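Speaker notes: Keeping the Maltside Brass Archive in Use
Thursday session, 40 minutes including questions

Opening

Good afternoon, and thank you for the invitation to speak on behalf of the Maltside Music Library. The subject today is our collection of printed and handwritten band parts, and the terms on which we lend them to players. I shall keep to the lending side. The cataloguing rules are in the handout.

The collection holds 1501 items. Most are sets of parts for brass and reed bands, and 429 exist only in manuscript. The largest single group came from the Etonville Works Band, which gave up its practice room and passed its cupboards to us more or less as they stood. (Pause. Ask how many present have played from manuscript parts.)

Why we lend

The library's position is that band music should be heard. A set which has sat in a box for decades may have missing pages, wrong notes and pencil cuts that make sense only to the player who wrote them. These come to light in rehearsal. Our readers have reported errors in 47 sets, and each report is kept with the music.

We lend copies, never originals. The copy is made at full size, on paper heavy enough to stand up on a march lyre, and the player's pencil marks are left in.
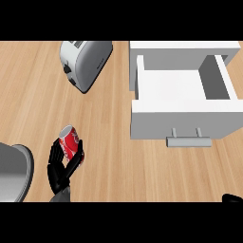 One bandmaster wrote to us that the pencil marks should be taken out, as younger players follow them without asking and end up making a cut which the rest of the band does not. The point is a fair one. We now offer a clean second copy on request, although the marked copy remains the standard issue.

The Vincze marches

Play the first recording here — stop before the trio.

The Vincze set consists of 6 marches with parts for two flugelhorns. The second flugelhorn part is lost in the fourth march. We supply a rebuilt part, printed on cream paper so that it cannot be mistaken for the old one. Bands are asked to mention this in their concert programme.

The Hikov dances are a harder case. The score and the parts disagree on the repeats, and we have not chosen between them. Both versions go out together. (If time is short, leave out the second recording.)

Terms of loan

Loans run for one season and may be renewed once. Requests for concerts in December should reach us by September. There is no charge to amateur bands within the county; others pay the cost of copying and postage.

Questions

Likely to be raised: permission to record, and transposed parts for horn in F. On recording, refer to page two of the handout. Transposed parts are made only where the conductor has asked for them in writing.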